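Korkdale Textile Heritage Society: Notes for Members

Hand Knitting Records Added to the Study Collection

The Society is pleased to report that the cataloguing of the Kalleck bequest has now been completed. The bequest comprises 398 knitting patterns and 279 letters exchanged between members of knitting circles in Korkdale and the neighbouring parishes. Many of the patterns were copied out by hand and passed from household to household, often with corrections written in the margin by a later owner.

Benedita Peixoto, who led the cataloguing, has drawn particular attention to the letters. They show that the circles met through the winter months, usually in a kitchen, and that wool was bought jointly so that the cost could be shared. Several writers mention stockings knitted for sale at the July fair.

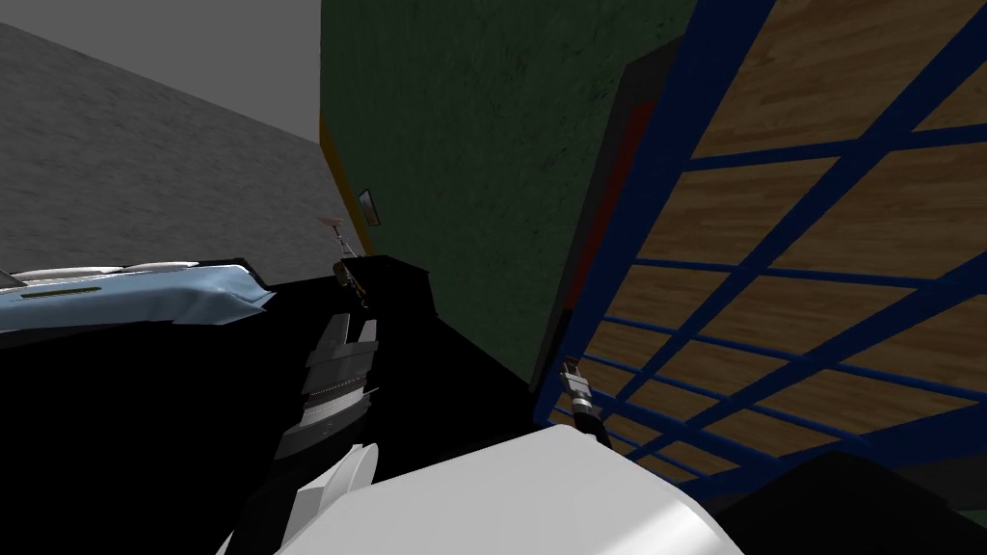 A computer-rendered interior with a blue lattice and a dark green wall panel.

Members wishing to consult the papers should apply in writing to the reading room, giving the catalogue numbers required. No more than eight items may be issued at one time. Pencils only may be used, and the two oldest pattern books are available as copies while repairs to their bindings are carried out.

Bhupendra Dixit will speak on the letters at the Society's autumn meeting on October 16, 2018. His talk will consider how stitch names changed as patterns travelled between districts, with reference to the stocking patterns known locally as Plirkavness ribs. Admission is free to members, and guests may attend on payment of the usual charge at the door.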